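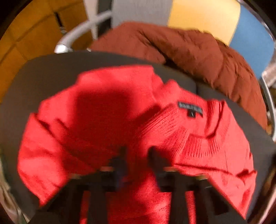 Farah Raju writes that players who join a test late tend to have the most useful things to say about balance, and that is who we are looking for this time.

Call for playtesters: Palomino, second closed test

Zomumen is looking for people to play the second closed test of Palomino, our online action role-playing game for PC. You don't need to have taken part in the first one. Posted 8/28/25.

What the test covers

The test has the first two acts, the town of Tultport and the region north of it, Clundora. Three classes are playable: Warden, Tinker and Drover. The Drover is new and has had very little play outside the studio, so we will ask a fair share of testers to start with it.

We are mainly looking at:
the new skill tree, where points can be moved freely up to level 20
item drops in Clundora, which were too generous last time
group play with 2 or 3 people
how the game runs on older graphics cards

Trading is switched off. The crafting bench in Tultport is there, but only the first page of recipes works. 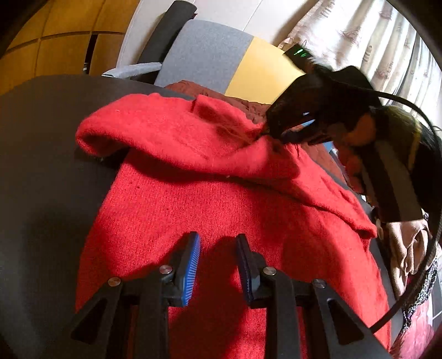 In the last test I spent most of my time working out which skills stacked and which cancelled each other, wrote one tester, and I would have liked a training dummy in town. There is now a dummy by the east gate. It shows damage per hit and damage over time, and it can be set to any enemy level in the first two acts.

Who can apply

You must be 18 or over, have a PC with a stable connection and be able to write feedback in English. We have 700 places. More than 3,000 people applied for the first test, so please fill in the whole form - we skip the ones with blank answers.

We want a mix. If you have put hundreds of hours into games of this sort, say which ones and what you played. If you have never touched one, say that instead. A quarter of the places are kept for newcomers.

What we ask of you

Play for at least six hours over the two weeks of the test. Fill in the short survey at the end of each act. Report bugs through the in-game form, with your character's name and where you were standing. Screenshots and streaming are not allowed during this test.

What you get

The work is unpaid. Testers who finish both surveys get a copy of the game at release and a cloak for one character. Progress will be wiped when the test closes.

How to apply

Use the form on the Palomino page. Choose "Closed test 2" from the list and attach your system report. Applications are read by Yhon Alvarado and the test team, and we will email everyone either way. The test itself runs in February - the exact start will be in your invitation.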